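Grorura Open Day

The Grorura Open Day is a public demonstration of manual data collection for robot manipulation, held once a year in February at the Grorura workshop in Kashindye. It is organized by Zitwood, a firm that trains control software for two-armed household robots, with equipment supplied by Flitmont. The event takes place on a Tuesday and is open to visitors without registration from 10 a.m. to 4 p.m.

History

The first open day was arranged by Mateja Kovačević as an internal review for Zitwood's software staff, most of whom had worked with the recordings but had never watched one being made. A small number of outside guests were admitted in the afternoon. The following year the program was reversed, with the public admitted first and the internal review moved to the evening. Attendance at the most recent edition was 220.

Earlier editions were built around a fixed pair of robot arms on a bench. These were dropped after the second year, when Zitwood moved most of its collection work to hand-held grippers. A single arm is still run for a short session before closing.

Format

Visitors are taken through the workshop in groups, each led by a member of the collection staff. A full tour lasts 72 minutes and has three parts: a talk on task design, a live session with an operator, and a replay session in which recorded motion is shown on a monitor. Questions are taken during the replay and not while the operator is working.

The live session uses household tasks set on ordinary surfaces. The operator holds one gripper in each hand and works standing up. Each gripper carries a cube printed with square fiducial patterns on its faces. The patterns let the software recover the position and angle of the tool from video, and a cube is used in place of a flat tag so that at least one face stays readable as the wrist turns. Jaw opening is logged separately. 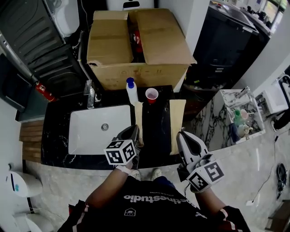
Tihomir Grgić objected in the discussion that a person holding two grippers still moves like a person, and that many of the reaches made at a counter would be out of range for an arm bolted to a base. He asked how much of the material had to be thrown away for that reason. Kovačević replied that each recording is checked against a model of the target arm before it is accepted, and that operators are told to keep their feet still during a task – a rule which removes most of the unreachable poses. She gave no rejection rate.

Tasks

The task list is printed and handed out at the door. At the most recent edition it had 26 entries, grouped by work surface. Counter and sink tasks make up the largest group and include moving cups, standing bottles upright, and passing an object from one gripper to the other over the basin. Faucet tasks are listed but are run with the water supply shut off.

Objects are returned to varied starting positions between attempts. An attempt is ended by the operator with a spoken word, and failed attempts are kept in the archive under a separate label.

Replay session

The replay is led by Kalliopi Kadrić. Recorded gripper paths are drawn as lines over a plain model of the work surface, first at full speed and then slowed. Breaks in a line mark places where no face of the cube could be read. Short gaps are filled by software; longer ones cause the recording to be split in two.

Related material

A set of 2,000 recordings is made available on the workshop's terminals for the length of the open day. It can be browsed by task but not copied. The handout, revised by Tihomir Angelovski, also contains a drawing of the cube mount with its dimensions.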